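Umunmont Pressing Plant Open Day
August
By the staff writer

The coach from the station takes 70 minutes, and for the last ten of them you can see the Nodden works without getting any nearer to it. It sits on the edge of Umunmont behind a carpet warehouse, and it has been pressing dance records since the days when DJs had bad backs from carrying them.

Once a year they open the gates. You get a lanyard, a pair of foam earplugs and a cup of tea, in that order, and then you are sorted into groups of 30 and sent off in different directions so that everyone meets again in the corridor by the toilets.

Our group started in the cutting room, which is the size of a garden shed and kept as quiet as a library. The lathe was working on a twelve-inch for Adetti, the house label, and our guide explained why the bass has to be folded to the middle of the groove if you want the needle to stay put. A man at the back asked whether this was why his own record skipped. She asked how much bass was on it. He said a lot. She nodded for longer than was kind.

After that came plating, where the lacquers are sprayed with silver and lowered into tanks. It smells like a swimming pool with a grudge. We were allowed to look through a window for as long as it took the next group to start pushing.

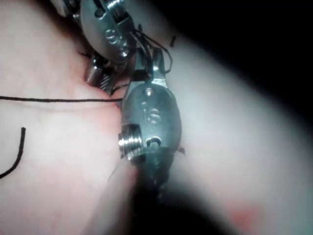

The press hall is the part people come for. There are old machines down one side and newer ones down the other, and the staff plainly prefer the old ones, which have names, dents and a drip tray each. A puck of warm vinyl goes in, the labels go on, the press shuts with a noise I felt in my fillings, and out comes a record with a frilly edge that gets trimmed off and thrown in a bin. The offcuts go back into the mix for coloured pressings. If you have ever paid extra for the "marbled swamp" edition of anything, you now know what you bought.

On a good day the hall turns out 3000 discs. It wasn't a good day when we were there — one of the boilers was sulking — but they kept a single press running for show and let us each take a reject home. Mine is a techno B-side with the hole slightly off centre. It plays like a track having second thoughts.

Lunch was a jacket potato in the canteen, with a listening session laid on afterwards by Lehtinen, who make the speakers in the test room. Their pair cost more than my car and were wheeled in on a trolley I also liked. We heard the same track from a file and from a fresh pressing, and were asked to raise a hand for the one we preferred. The room split down the middle, and the man from Lehtinen moved on to the next track rather quickly.

The shop had 600 test pressings in plain white sleeves at a fiver each, no returns, no peeking. I bought four. Two are the same record, one is a brass band, and the last is a really good bit of garage that I can't identify and have now played to everyone I know.

The coach back left at ten past five. Bring your own sandwiches and a bag with a flat bottom.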